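The Last Plate

My grandmother did not believe in the dishwasher, so it was natural that she did not believe in the arms. When I told her that in my new job we were teaching two of them to put plates in a rack, she asked how long they needed for one plate. I said nearly seven minutes, on a good day. She laughed so much that she had to put down her cup.

"And who washes it?" she asked.

I had to say that I did.

In November she came to see it for herself. She walked past the coffee machine and the sign that said Vultov, and sat down in front of the table with her handbag on her knees. I started the program. The right arm moved toward the plate with the flowers, stopped, went back, and began again. She watched it the way she used to watch me when I was six and carried the soup.

"It is afraid of the edge," she said.

I explained that it could not be afraid, it had only a bad guess of where the edge was. She said that this was the same thing.

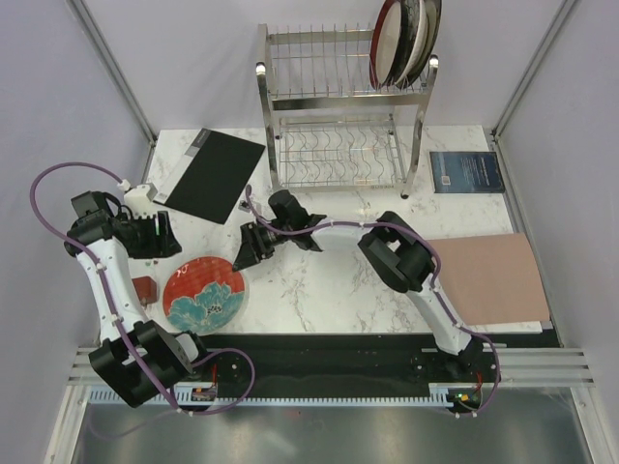 Timamau Household Tasks Team – Stories from Our Staff

Three plates were already standing in the rack. The one with the flowers was still on the table, and the grippers had come close to each other above the marble, like two polite people at a door.

At home she has a cupboard with eight plates, and she dries them without looking, talking all the time. I had never thought of this as a skill.

"Try again," she said. She was not speaking to me.

I pressed the key, and she moved her chair a little closer.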